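**1/** Moved my desk stuff onto a white table this year and I have opinions about white tables now. Short thread, mostly about cups and pens.

**2/** The old table was dark brown, bought secondhand in Prorkdale. You could leave crumbs on it for a week. On the white one every crumb shows from the doorway. I wipe it every morning and again before I leave.

**3/** Rule I've settled on: one cup, one pen, everything else goes in the drawer. I used to keep a mug full of pens. Most of them were dead and I never threw any out.

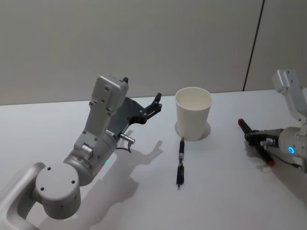 **Tarek Harb**

**4/** Plain white paper cup on a white tabletop, black pen. The pen I can find right away. The cup I have put my elbow into more than once. White on white is a bad match if you reach for things without looking.

**5/** Yiran Duan asked why paper and why not a real mug. Two reasons. The mugs at work go missing, and the sink is down a long hallway. I know it makes trash. I use the same cup for water all day and it holds up fine until late afternoon, then the bottom seam starts to go soft.

**6/** I bought a sleeve of 200 from Cetlow. Before that I had the cheap ones in a box of 500 and they were bad. The rim unrolled on you. I gave the leftovers to Shufen Lu for starting tomato seeds in February and she says they were good for that.

**7/** On rims: get a wide rolled one. It's stiffer, so you can pick the cup up by the top without squashing it. A thin rim folds in as soon as there's hot coffee in it.

**8/** Rings. A white top shows coffee rings, tea rings, all of it. Fresh ones come off with a damp cloth. Old ones need a little baking soda and water, left on for 20 minutes and wiped off. Don't scrub with the green side of the sponge. I did that in one corner and it's dull now.

**9/** Ink is worse. Ballpoint came off mine with rubbing alcohol on a cotton pad. Marker left a gray ghost that I still see when the light is low. I cap everything now, and I put the pen down flat, away from the cup, so a spill doesn't carry it off the side.

**10/** Jouko Saarinen says to use a coaster. I had a cork one. It stuck to the bottom of the cup, came up with it and then dropped off onto the keyboard. So no coaster. If someone makes a heavy one that isn't ugly, send me the link.

**11/** Pale gray wall behind a white table is nice, by the way. Easy on the eyes in the afternoon. Shadows do show up a lot on the tabletop, soft gray ones, and I have tried to wipe one off thinking it was a stain.

**12/** Xiaoqing Pan wants to know if I'd buy a white top again. Yes, for anything where I need to find small dark things - screws, pen caps, the little clip off a badge. For eating lunch, no. Get the brown one.

**13/** Adding this on 11/3/21: a few people asked about the pen. It's a black one from the supply closet, I don't know the brand. It writes. If you have a cup you like better than the Cetlow ones, tell me the size and where you got it. I'm down to the last 2.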